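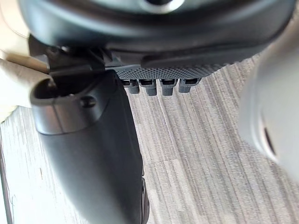 Should the wrist camera and the head camera be run at the same frame rate during a gripper comparison?

Matching rates are preferred. Where the controller cannot keep both streams at one rate, the head camera should be slowed first, and the rate of each stream should be written into the trial record.

To: gripper-trials list
From: Mererid Gronow, Manipulation Test Group, Manville
Subject: Re: Household set, finger comparison, request for first results

Dear colleagues,

The exchange above is the entry that will be added to the shared notes under "Cameras." It replaces the older wording, which two sites had read in opposite ways. Please use it from now on. Trials already recorded at unequal rates remain valid and need not be repeated.

The remainder of this message replies to Kwaku Dramani, whose questions are quoted in full for those who joined the list after August.

> From: Kwaku Dramani, Bedier
> Subject: Household set, finger comparison, request for first results
>
> Dear all,
>
> Bedier is preparing its own run of the household set and must place an order for fingers before the bench is rebuilt. We would be grateful for answers to the following before we commit.
>
> First, is there a clear preference between the two-finger parallel grippers and the jointed-finger grippers, when both soft and rigid objects are in the set? The budget allows one pair of arms to be fitted, and changing over between sessions would cost us more bench time than we have.
>
> Second, our wrist camera view is badly blocked once the fingers close. Mared Griffiths tried moving the mount outward, and the camera then struck the edge of the table on low approaches. Have other sites accepted the blocked view, or found a better position?
>
> Third, does the Jekomberg controller still drop commands when both arms close together? We saw this in the previous release and would like to know whether it is worth testing again.
>
> Finally, please state how a "held" object is scored. Our staff and the staff at Price do not agree, and the two tables cannot be merged until this is settled.
>
> With thanks,
> Kwaku Dramani

**1. Choice of fingers**

Manville has completed 191 scored trials in the furnished room. The full log, with practice runs and calibration runs included, holds 2881 entries, but only the scored trials should be used for the comparison. The practice runs were made with changing force limits and would mislead anyone who averaged over them.

For rigid household items with a handle or a narrow body, the parallel fingers gave the more repeatable grasp. The operators needed fewer corrections to the approach angle, and the object was less likely to turn as the arm lifted. The weakness was at the point of contact. On a tapered handle a flat fingertip may meet the surface along a very short line, and a small sideways load is then enough to start a slip. Xóchitl Figueroa has suggested a softer fingertip cover for these items. We have asked her to run the cover at the standard force limit first, so that the effect of the material can be separated from the effect of the force.

For cushions, pillows and folded cloth, the position was reversed. Jointed fingers could gather the fabric and keep hold of it while the filling moved. The parallel fingers did well when they began from a seam or a corner, and poorly when they began from the middle of a panel. 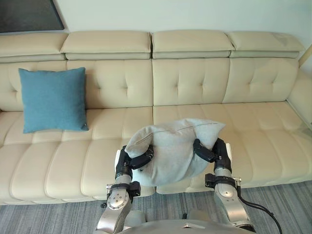
Two-arm lifts of soft items raise a further point that the present score sheet does not cover. When both grippers press inward, the item can be supported by the push between the arms even if neither hand has a secure grasp of its own. Such a lift looks sound until one arm moves away from the other. Manville now adds a separation check at the end of each two-arm lift: the arms are moved apart by a small fixed amount, held, and returned. If the item drops or slides out of either hand, the lift is marked "supported" instead of "held." We recommend that every site adopt the check before the next round.

On the direct question of what to order, our advice is as follows. If Bedier can fit only one type, and the set will be used as published, the jointed fingers are the safer choice. They were slower on handles but completed the work. If the soft items are to be dropped from the Bedier run, the parallel fingers should be ordered. This is the opinion of the Manville group alone, and Price may wish to comment.

**2. Wrist camera position**

We have accepted a partly blocked view. Three mounts were tried, and the outermost one gave the trouble that Mared Griffiths describes. The inner mount shows the contact area well until the last part of the approach, when the object and the fingers fill most of the view. At that stage the operators rely on the head camera, and the wrist stream is kept for later review.

Focus needs attention as well. A setting that is sharp at the fingertips leaves the background soft, and the reverse is also true. We set focus at the fingertips, fix it with the locking ring, and check it at the start of each session with the printed card. Automatic focus should be turned off. It hunted during the closing motion and made the review of slips very difficult.

Sites should also note that carpet and bright floor coverings affect exposure on the wrist camera much more than on the head camera. A dark item held over a pale floor will lose detail if exposure is left to the camera. Please set exposure by hand on the darkest item in the set and leave it there for the whole session.

**3. Jekomberg controller**

The dropped commands have been reduced but not removed. With the current release, Nighat Jadoon sent 664 paired close commands from the test script and reviewed every reply. The failures that remained all occurred when the second arm was still finishing a wrist rotation. When the script waited for the rotation to report complete, none were seen.

The wait is set by a timer at present, and the value in use is 60 milliseconds. The value was chosen on our arms and with our cable lengths. Other sites should measure their own before copying it. The script is in the shared folder under "paired-close," together with a short note on reading the reply codes. Code 4 is described wrongly in the manual; it reports a late reply, and the command itself has been accepted.

We consider the release worth testing again at Bedier.

**4. Scoring of a held object**

The wording below was agreed with Price by telephone and will take effect with the next round:

- An object is *held* when it leaves its support, stays clear of it for the full hold period, and passes the separation check where two arms are used.
- An object is *supported* when it stays clear for the full hold period but fails the separation check.
- An object is *lost* in every other case, including a slip that the operator recovers by hand control.

The last line will be unwelcome to some operators. Recovered slips should still be described in the remarks column, with the arm and the finger named if they can be identified from the wrist stream.

Existing tables from Bedier and Price may be merged for single-arm trials without change. Two-arm trials from before the new wording should be kept in a separate sheet, marked "no separation check."

**5. Requests to sites**

Please send the mount drawing and focus distance for each wrist camera in use to Nighat Jadoon. Sites that have changed fingertip covers during a round should also send the trial number at which the change was made.

Kwaku, if the order has to go in before Price replies, kindly let the list know which fingers you have chosen, so that the object order for your run can be prepared to match.

Yours sincerely,

Mererid Gronow
Manipulation Test Group, Manville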